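Evaluation of the Skikel Desk Task Kit for Student Use

Project report, Bisura program in applied automation

1. Purpose

The project group was asked to review the Skikel kit, a package of task scripts and calibration tools sold by Kadlec for use with seven-axis research arms. The review was to establish whether the kit can be set up and run by students without outside support, and whether the program should renew its license in August.

2. Setup

The kit was installed according to the supplier's manual. The manual allows 100 minutes for installation and calibration; the group needed longer, mainly because the section on tool offsets refers to menu names from an earlier release. The desk was left in ordinary use during the tests, with a keyboard, a monitor and small personal items on it, as the supplier states that the kit does not require a cleared surface.

3. Method

The main test was the keyboard task. The arm lowers a closed gripper to a named key, presses it and withdraws. Each member of the group ran the task in turn, for a total of 500 presses. A press was recorded as a fault if the wrong key registered or if no key registered within the time limit. The comparison software, Flutau, was already licensed to the program and was used with its default settings.

4. Results

Skikel recorded 13 faults and Flutau recorded 19 over the same number of presses. Most Skikel faults occurred at the far end of the keyboard, where the arm works with a longer reach. Recalibrating between sessions reduced them — a step the manual lists as optional.

The group found the force limit settings clear and easy to change. The log files were less satisfactory. Times are saved without a session label, and matching them to our own notes took most of a Tuesday afternoon.

5. Recommendation

The group recommends renewal for one year, on condition that Kadlec supplies a corrected manual. Calibration should be made a required step at the start of each session. Figure 1 shows the keyboard task.

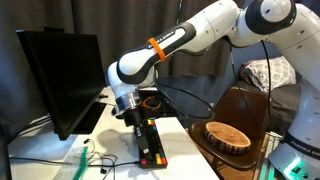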